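Working rules for simulated pick-and-place scenes

Arnik simulation group, Bastness office

This page goes with the written rules we use when we build and review block-and-tray scenes for the Arnik project. Subira Mwakalinga put the first version together in November, and Costel Chiriac and I have edited it since. The pictures are renders from the block task, and the notes after them cover what we check before a batch of runs is accepted.

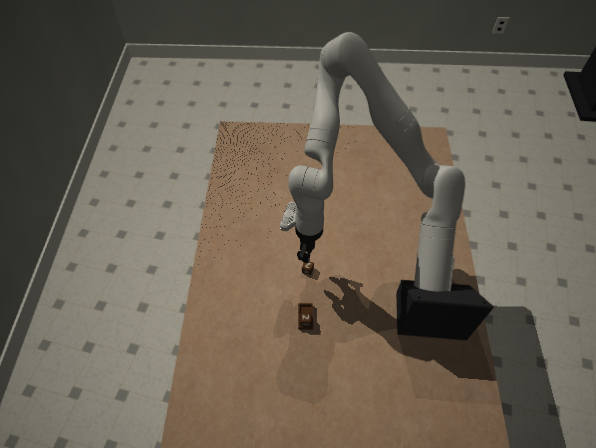 Block task, arm above a small cube on the mat.
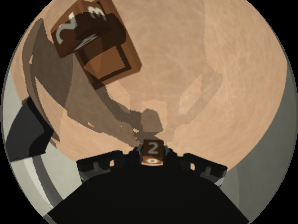 Block task, cube held in the gripper, tray and a larger numbered block on the table.
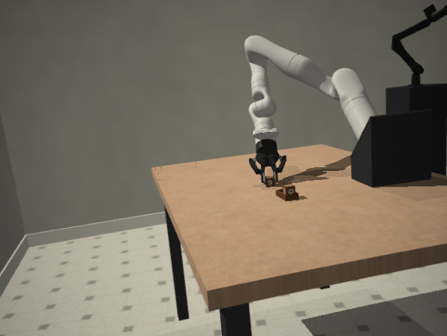 Block task, gripper at the table with the cube marked 9, tray alongside.

Scene setup

Every scene file has one owner. The owner's name goes in the header of the file, along with the name of the person who reviewed it. If you change a scene you don't own, ask first, even for a small change like a light.

Use meters and radians everywhere. We lost most of a week to one tray that had been modeled in centimeters and then scaled by hand in the scene. The scale looked right and the mass was wrong. If a model comes in with a scale factor other than 1, fix the model and import it again.

Give every movable object a mass, a friction value and a collision shape that you chose yourself. Defaults are not accepted. The review sheet has a box for each of the three, and Ludger Hollmann sends back sheets with empty boxes without reading further.

Trays and boxes need open collision shapes. A single convex hull closes over the top and the cube rests on nothing. Build the floor and the walls as separate pieces.

Textures and backgrounds may change between runs. Table height, arm base position and gripper model may not change inside a batch. If you want to try a different table height, that is a new batch with a new name.

Lighting and cameras

Shadows stay on. People turn them off to save render time and then forget, and the batch has to be done over. If the render queue is full, ask Virgil Oprea for a slot on the Lazăr machines instead.

Each batch needs at least one view that takes in the arm and the work surface together, and one close view of the gripper. Reviewers should be able to tell from the wide view where the arm is, and from the close view what the fingers are touching. Camera positions are written into the scene file. Don't move a camera in the viewer and save over it.

Wide-angle lenses are fine. Put the lens model in the header, including the distortion values. Two people have asked whether the black corners should be cropped before review. Leave them in.

Motion limits

Joint speed and torque limits are the real arm's limits, with no allowance on top. A run that only works with higher limits is a failed run and gets recorded as one.

The gripper slows down before contact. The approach speed is set in the task file and is the same for every block. If a block gets knocked away during approach, look at the planned path first. Lowering the friction or raising the mass until the problem stops is not a fix, and it will be caught at the Flerkdale tests anyway, where the real arm is.

Self-collision checks stay on for the whole run, including the reset. Contact between the arm and its own pedestal ends the run.

Keep the start pose clear of the work surface. Blocks are placed after the arm has reached its start pose and stopped.

What counts as a completed placement

1. The block is in the target container and touching the container floor or another block already in it.
2. The fingers are open and no part of the gripper is touching the block.
3. The block has stayed still for the full settling time in the task file.
4. Nothing passed through anything else at any point in the run. The log has a penetration column. Read it.

A block leaning on the rim is not a completed placement. We argued this one for a long time. Bayu Lubis wanted a partial score for it, and the partial score is now kept in its own column, where it does not affect the total.

A block's number has no effect on the result unless the task asks for that number. If it does, the log must show which block was requested and which was picked.

Recording and keeping runs

Failed runs are kept. Do not delete them, rename them or move them to your own folder. The last full batch had 399 runs, of which 18 failed, and we learned more about the gripper from those than from the rest of the set. Seven of them came from a single bad tray model.

Save the random seed with every run. A run without a seed can't be repeated and doesn't go in the totals.

Label renders as simulated wherever they leave the group. That covers slides, posters and the project site. The label goes in the caption or next to the picture, in the same size type as the rest. Costel keeps the list of where our pictures have been used, so send him a link when you put one somewhere.

Before anything moves to the real arm

The scene owner and one other person replay the run together, start to finish, at normal speed. After that it goes to Ludger, who signs for the cell at Flerkdale. The first run on hardware is done at reduced speed with the gate closed and one person at the stop button. That person does nothing else during the run, so no phone and no laptop.

A passed simulation is not permission to skip any of this. It has been asked eight times by now and the answer is the same.

Changes to this page

Send them to me or Subira by Monday and they will go in with that week's update. Rules that are still open: how to handle soft objects, and whether the settling time should depend on block size. Bayu has a draft on the second one in the shared folder and would like comments.

Virgil Oprea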